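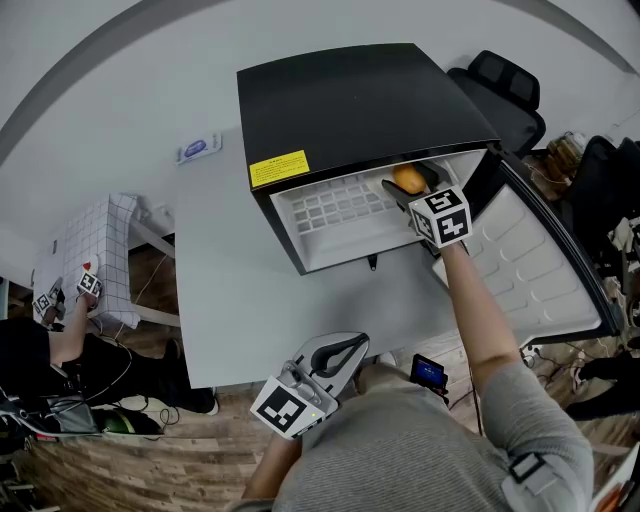

Miyuki Amano bought the refrigerator the week her mother moved out of the house in Hestberg. It cost less than the bus fare home and back, and the man at the shop threw in a spare shelf that didn't fit. She carried it up two flights with Jae-hoon Bae holding the other side, and they put it on the gray table in the front room, where it stayed. It was small and black, with a glossy top and a yellow warning label on the front that she meant to peel off and never did. The door opened to the right. For the first few days there was one orange in it, up near the top, and nothing else.

"You could keep that in a bowl," Jae-hoon said.

"I know."

"Do you have a bowl?"

She had bowls. They were in a box marked Skolla, because the box had come from the Skolla warehouse where she worked, and there were eleven other boxes marked the same way. She had not wanted to open them yet. Her mother had packed most of them and had not written on any of them what was inside.

Jae-hoon looked at the stack and went home.

That evening her mother called from the new apartment. She had a real kitchen now, she said, with a refrigerator taller than she was, and she didn't know what to put in it. She had bought milk. She had bought a jar of pickles because the door had a place for a jar.

"What's in yours?" her mother asked.

"An orange."

"Is it one of ours?"

It was. The tree behind the house had been in a pot for twenty years and had to be dragged into the shed every September. It gave very little fruit. The people who bought the house had asked if they could keep it, and her mother had said yes before Miyuki could say anything — she had been standing right there in the yard with her mouth open.

"I took the last one," Miyuki said.

"I wondered where it went."

"Do you want it?"

"No," her mother said. "They're sour. They were always sour. Your father put sugar on them."

Miyuki had not known this. She remembered the saucer and the spoon, but she had thought the sugar was for his coffee.

After the call she opened a box. It had curtains in it, so she closed it again. The next one had the pans, and under the pans were the bowls, each wrapped in a page from the phone book. She unwrapped four and washed them. She put three on the windowsill to dry and stood for a while with the fourth.

Jae-hoon came back the next evening with a bag of rice and a carton of eggs. He moved the orange over to make room and the eggs didn't fit anyway, so he took them out of the carton and set them in the door one at a time.

"You found the bowls," he said.

"I found four."

"Are you going to eat this?"

She said she was waiting until her mother came over. He asked when that would be, and she said she hadn't invited her yet. He shut the door, and the refrigerator started to hum, and he went to see about a pot for the rice.

She picked up the phone. It was a little after six, and her mother would be eating. She let it ring.

"Bring sugar," she said, when her mother answered.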